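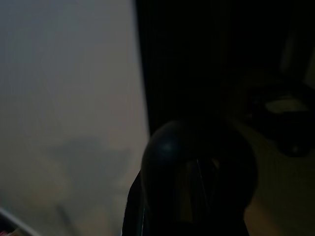 How long does it take to get used to a house with no telly in it? In our case it was almost 4 weeks, and the first of those was horrible.

I should explain that we didn't set out to do this. The old set died in the middle of a Gevendale repeat (the one with the flooded allotment, so I'd seen it twice anyway) and the man at Gronow wanted 460 pounds for the one I liked. I said I'd think about it. Then the car needed 2 tyres and I stopped thinking about it.

The first few evenings I kept sitting down at half past seven and looking at the wall. I'd no idea how much of my night was just having something on. I wasn't even watching half of it! I'd be on my phone, or doing the crossword, with somebody selling a bungalow in the background.

So what do we do now? Radio, mostly. I found a serial set in a lighthouse that has 47 episodes, and I'm rationing myself to one a night because otherwise I'd be up until two. I've started going to the library in Trenent again, too. They've moved the crime shelves upstairs next to the local maps, and they let you keep books for longer than they used to. I came home with five last time and have read three and a bit, which is more than I managed in the whole of last year.

Things I miss: the weather forecast with the proper map, snooker, and having something to talk about at work. Everyone there is watching Hernetti and I have to go and make tea when it comes up, partly so they don't spoil it, as I fully intend to catch up one day.

Things I don't miss: adverts for sofas. The remote going down the side of the chair. That awful quiz.

My sister thinks I'll crack before the summer and she may well be right, there's a lot of tennis. For now I've put the armchair by the window and moved the big lamp over to it, and tonight is episode nineteen, where I'm fairly sure the keeper's brother is going to turn up.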